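Workshop tips – notes from the Natum open day, Viltbridge

Went to see the hand-held gripper demo, came home with storage ideas. Typing fast before I forget.

Sort by task, one bin per job. Wipe bins before you label them, tape wont stick to dust.

Keep cords off the walkway. Velcro ties, 58 cents each at Dimaculangan.

Charge batterys the night before.

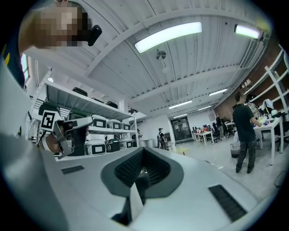
Labels go on the front, big enough to read from across the shop. I'm copying the white containers with black panels, lined up on open metal shelves – cases up on the top shelf. Mine get 5 bins to start.

Next open day is in October, bring ear plugs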